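How to wash a fleece without ruining it

November 17, 2018
Posted by Lacey Tindall
464 shares | 110 comments

Quick one tonight as I've had three messages this week asking why a fleece goes bobbly and flat after a few washes. Mostly heat. Also fabric softener. Also washing it with towels, which my sister still does.

Before it goes in

Check the label first. Most fleece is polyester and fine at 30, some say 40, stick to whatever yours says. If it's got wool in it stop reading and go and find my wool page, different job.

Empty the pockets. Tissues in a fleece wash are a nightmare, you'll be picking bits off till December. Zip it all the way up, undo any toggles, then turn it inside out. The rubbing is what makes the bobbles so you want it happening on the side that doesn't show.

Mud - let it dry and brush it off. Don't rub wet mud in. Grease or food, dab of washing up liquid, leave it ten minutes, rinse with cool water. Candle wax, freezer for an hour then snap it off. Don't iron it out through brown paper like people say, you'll melt the fleece and then you've got two problems.

The wash

Cool, gentle cycle, low spin. Liquid not powder, as powder gets stuck in the pile and leaves white dusty patches. Half the amount you'd normally put in. I use the Bramwell liquid, the plain one, but supermarket own is fine.

No softener. None. It coats the fibres and they go flat and sort of greasy. If yours is already like that, wash it once with no detergent at all and a small cup of white vinegar in the drawer. About 100 ml. Smell goes when it drys.

Wash it with other fleeces or smooth things like t-shirts. No towels, no jeans, nothing with velcro. Bright ones on their own the first couple of times - reds and pinks espescially.
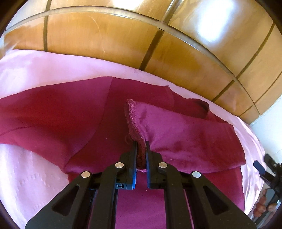

Drying. Don't tumble it unless the label says so, and even then lowest heat and take it out while it's still a touch damp. Never on a radiator. I did that with a navy one years ago and got stripes across the back, stiff as card, never came out.

Give it a good shake first, this does more than you'd think. Then lay it flat on an airer or hang it over two rails so the weight's spread. Pull the cuffs and hem straight with your hands while it's damp. Not by the hood, it stretches the neck.

Should be dry overnight in a warm room. Longer if it's a thick one.

Bringing back the fluff

Soft brush, a baby hairbrush or a clean nail brush. Dry fleece only. Short strokes, one direction, then back the other way. Go easy on elbows where it's thin already.

Bobbles - fleece comb or a battery shaver. Lay it on something flat and hold it taut, otherwise it'll catch and you get a hole. Yvonne Blackburn swears by a disposable razor, I've tried it, works but you need a steady hand and I haven't got one.

Storing

Fold, don't hang. Hangers leave points in the shoulders. Totally dry before it goes away or it'll smell of pond.

How often? Less than you think. Every six or seven wears unless it's filthy. Air it by a window in between.

Blankets are the same except they need more room in the drum, so one at a time. Will do sheepskin next, Tracey Fairclough has been asking.

Contact | © 2018 Lacey Tindall | Back to top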